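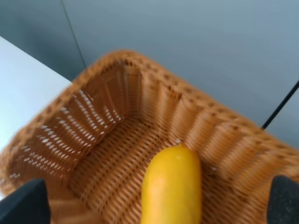 Woven basket, tan to brown, tight over-under weave.

I have moved the spare bedding out of plastic boxes. The sealed ones held damp — the hygrometer read high all through September — and the pillowcases smelled of it. Open weave lets air through the sides, so I line each basket with cotton and leave the top uncovered. Kirstin Strachan suggested cedar blocks as well. I use 2 per shelf and sand them after 20 weeks. The duvets stay in the airing cupboard for now.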